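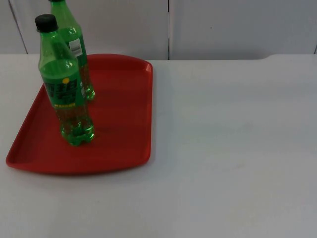
Dineo Mabaso wrote in to say she'd carried bottles on a tray for years with both hands clamped on the short ends, and that turning the tray sideways was what stopped the wobble for her. She also asked if tall bottles should go on first or last. Good question, and the answer is first! You'll find it in step 3 below.

Section 4: Loading and Unloading Your Serving Tray

This section covers bottled drinks. Cups and glasses are in Section 5, and hot dishes have a section of their own because they need a liner. Everything here applies to the Sostero tray in both sizes, and most of it will work with any flat tray that has a raised rim.

Before you start

Wipe the floor of the tray and dry it well, right into the corners. Even a thin film of water lets a plastic bottle slide when you turn a corner. Wipe the bottoms of the bottles too, especially if they've come out of a cooler with ice in it (the hollows between the little feet hold more water than you'd think).

Clear a landing spot at both ends of your trip. You want a bare, level patch of table bigger than the tray, with room beside it to put a bottle down.

Loading

1. Set the tray flat on the table, with all of it supported. Don't load it while somebody is holding it.

2. Check that every cap is screwed down tight.

3. Put the tallest, heaviest bottles on first. Keep them away from the rim, near the middle of the tray. If you're carrying two, center the pair so that neither side is heavier than the other.

4. Add anything short or light around them. Cans, napkins and a bowl of chips are all fine.

5. Press down gently on each bottle cap and give it a tiny nudge. A bottle that rocks is standing on a crumb or a bottle opener. Find it and move it.

6. Slide your hands under the long sides, fingers spread, thumbs resting on the rim. Lift straight up, keep the tray close to your body, and off you go!

Note: Soda bottles with a five-footed base stand beautifully on a flat tray, but they don't like a cloth. The feet sink in unevenly and the bottle leans. If you want a cloth for looks, spread it on the table and leave the tray bare.

Caution: Don't stack trays with bottles between them, however sturdy it feels.

Unloading

This is the part people rush, and it's where most of the tumbles happen. Take your time and you'll have it down by the second or third try.

1. Lower the tray onto the table, near edge first, then let the far edge down. Let go only when the whole tray is resting.

2. Take the outside items off first so your hand has a clear path to the bottles.

3. Grip each bottle around its body, below the shoulder. Lifting by the cap is tempting — it's right there at the top — but a full bottle swings when it's held that high, and it can knock its neighbor over.
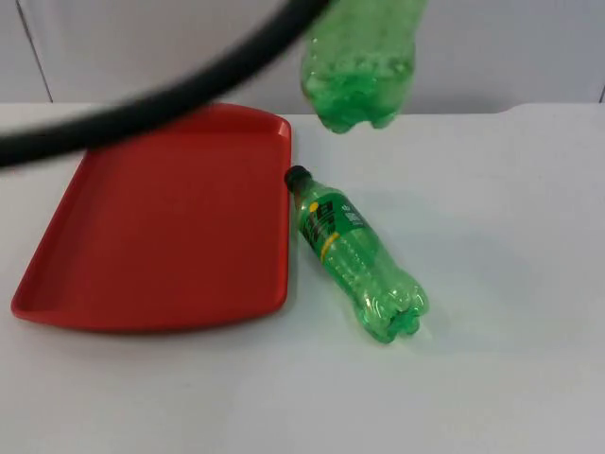

4. Lift the base well clear of the rim before you move sideways. Catching a foot on the rim is the classic way to tip a bottle, and it's an easy habit to fix.

5. Stand the bottle on the table and wait a beat before letting go. If you need to lay one down, do it gently, with the cap done up, and keep it back from the table edge so it can't roll off.

6. Once the tray is empty, leave it where it is until all the bottles are settled. Then take it away.

Note: If a full soda bottle has gone over, stand it up and leave it for 10 minutes before opening. Open it slowly, a little twist at a time, over the sink if you can.

Caution: Never chase a falling bottle with a loaded tray in your hands. Let it go and keep the tray level.

Cleaning after use

Soda dries sticky, so rinse the tray soon after you've finished. Warm water and a drop of dish soap will do it, with a soft brush for the inside of the rim. Stand it on its long side to drain. Spare feet for the drying rack are listed on page 38.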